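4.2 What counts as tidy on a worktop

The claim we set out to test is a common one in advice on small homes and shared workrooms: that giving each thing a fixed holder makes a surface tidier, and keeps it so. It is repeated so often that few writers trouble to say what they mean by it. In the Prevby rooms we looked at 254 surfaces, most of them tables and worktops, and asked of each whether the things on it had a holder, whether they were in it, and whether the person using the surface would call it tidy. The three answers agreed less often than the advice would lead one to expect.

Part of the trouble is that holders differ in kind. A rack with slots tells you what goes in it and how. A soft pouch tells you very little. Earlier work from the Texier survey put both under 'storage' and gave each the same score, so that a desk with five pouches on it came out as better ordered than a desk with one full rack. We doubt that anyone who has had to find a pencil in the fifth pouch would agree. Figure 3 has both kinds of holder on a single pale wooden surface, and under the Texier rules they would earn the same mark. 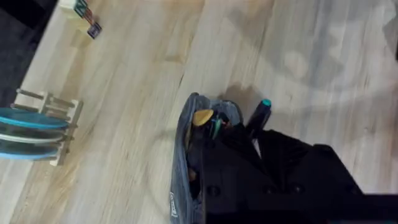
Page last changed: September, 21 revisions

Figure 3. Rack with discs, grey pouch and small parts on a wooden surface.

The rack in Figure 3 does what it is meant to do. Three discs stand upright in it, one behind another, and a reader can tell at a glance that they are put away. The pouch is harder to judge. It looks like a zipped pencil case, but clamped, as it appears, in a black gripper it may be a holder or may itself be a thing waiting to be put somewhere. Our coders were split on pouches throughout, and we do not think more training would have cured it – the rule is at fault. Then there is the small green piece near the top, which looks like part of a circuit board. The Tutex checklist has no line for such items at all. Under its wording they are neither clutter nor contents, and they drop out of the score.

One could reply that small parts hardly matter. We are not persuaded. In our notes, these were the items people most often named when asked what made a surface feel untidy, well ahead of anything large. A measure that leaves them out will flatter nearly every room it is used in, and the Sketport trial, which reported a clear gain after only 9 weeks, used just such a measure. The gain may be real. It may also be that people bought more holders, and that the holders were then counted in their favour.

For the rest of this section we therefore score slotted holders and soft holders apart, and give small parts a line of their own. This lowers the agreement with earlier studies – a cost we accept. It does not settle what to do with a pouch whose contents are unknown, and those cases are left unscored in the tables that follow.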